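Robot Lab Practice, Handout 5
Working rules for the two-armed bench, Tolix course section

Read before Tuesday. The Romstead rules run to 40 pages and you will not read them, so the parts we grade on are below.

Stop button. One person holds it and does nothing else. Checking a phone counts as something else.

Speed. First run of any new motion goes at the slow setting. Yes, even yours.

Reach. Stay outside the floor tape while the motors have power. The arm has no opinion of you – it will go where it was told.

Logging. Write down the run before you start it. Notes made afterward tend to be flattering.

Faults. After 3 faults in a row, power down and find out why. Running it again is a hobby.

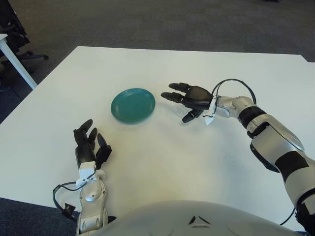

Clear-table rule. Only the object under test goes on the work surface: no coffee, no laptop, no spare screws. Last May a group at the Prelludport site left a mug out and the arm found it before they did. One plate on a white top is the standard to aim for, and a strong color like teal makes the rim easy to pick out when you check the gap to the fingertips. Look at the cables too, especially any that loop out past the wrist or forearm, and ask what they could snag on at full bend.

Bring a signed copy to the Rugemalira room. Unsigned groups watch.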